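Section 2: Recording from a turntable

Before you start

Pulix records sound from the line input of your computer. A turntable puts out a much weaker signal, so it has to go through a phono preamp first. The Moriarty preamp sold with the full kit is already set to the right level. If you bought Pulix alone, use any preamp with a line output.

2.1 Placing the turntable

1. Set the turntable on a level surface, away from the speakers.
2. Turn the speakers down or use headphones while recording.
3. Check the level from front to back and from side to side.

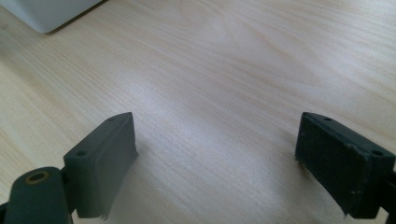 The arm will drift toward the low side if the surface slopes, and the sound will favor one channel. Adjust the feet until the bubble sits in the center. A light-colored wooden tabletop will do, and a slightly glossy finish is no problem as long as the feet don't slide. If they do, put a thin rubber mat under them. Glass shelves tend to ring and are best avoided.

2.2 Connecting the cables

1. Turn off the turntable, the preamp and the computer.
2. Run the red and white plugs from the turntable to the preamp input.
3. Fasten the ground wire to the screw on the back of the preamp.
4. Run the second cable from the preamp output to the computer.
5. Turn on the computer, then the preamp, then the turntable.

CAUTION: Never connect or remove the ground wire with the preamp on. The loud hum can damage speakers.

2.3 Setting the level

1. Open Pulix and choose Input - Line.
2. Play the loudest part of the record.
3. Turn the input knob until the meter peaks just below the red.
4. Lift the arm, go back to the start of the side and press Record.

Note: Older 78s need a wider stylus. A standard LP stylus rides too low in the groove and picks up mostly noise. Change the stylus before you set the level, and choose 78 in the Speed menu.

2.4 Small parts

Keep spare styli, headshell screws and adapters apart from each other. A tray with small compartments works well.
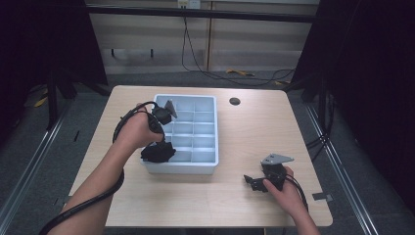

Compartment tray with all cells empty.

Put the guard back on each stylus before storing it. Don't touch the tip with your fingers - use the brush, and move it from back to front only.

2.5 If you hear a hum

Check the ground wire first. Then move the preamp 40 cm away from any power supply. If the hum stays, try another outlet and see Section 6.

Guide text: Lucinda Mercado. Revised 24/09/2025.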